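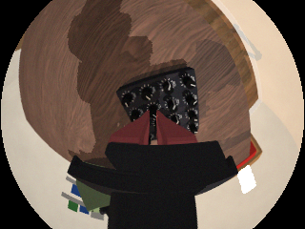 *Fig. 4. Simulated wrist view, knob panel task. Fingers in front of the panel.*

## 4. Setting up the knob panel task

This section explains how to prepare the Jullano simulator for the viewpoint test. In the test we compare a policy trained with the round wide view against one trained with a cropped view. Please finish Section 3 before you begin.

### 4.1 Load the panel

1. Open the task file `knob_panel` and wait until the wood texture is loaded on the table.
2. Set the random seed to 314. The seed decides the pointer angle of every knob, so both policies must use the same one.
3. Check the wrist view. The panel should be near the center, and both red fingers should be visible in front of it.
4. If the lowest knobs are partially hidden behind the fingers, leave the arm where it is. The policy has to learn with this.

> **Note:** The table edge looks strongly curved in the wide view. Do not turn on lens correction. The Petridis loader applies its own correction when it makes the cropped set, and doing it two times gives wrong finger positions.

### 4.2 Record the training episodes

1. Select `wide` in the camera menu.
2. Record 660 episodes. Each episode stops by itself after 6 seconds.
3. Run `make_crop` on the finished folder. It writes the second set and does not change the first.
4. Train each policy with 3 different seeds and keep all the log files.

> **Caution:** Do not move the panel between episodes by hand. The start pose is saved only once, at the first episode, and the success check will then compare with an old position.

### 4.3 Reading the result

An episode is a success when the chosen knob stops inside the target range and the other knobs did not turn. In our runs at Rarnham the wide policy touched the neighbor knobs less often, but it was slower to start its first movement. We do not know yet if this is also true on the real arm.

The success check was changed by Melina Zervas on July 27, 2019. Logs from before this change can be read by Flosano, but please do not put them in the same table with new ones.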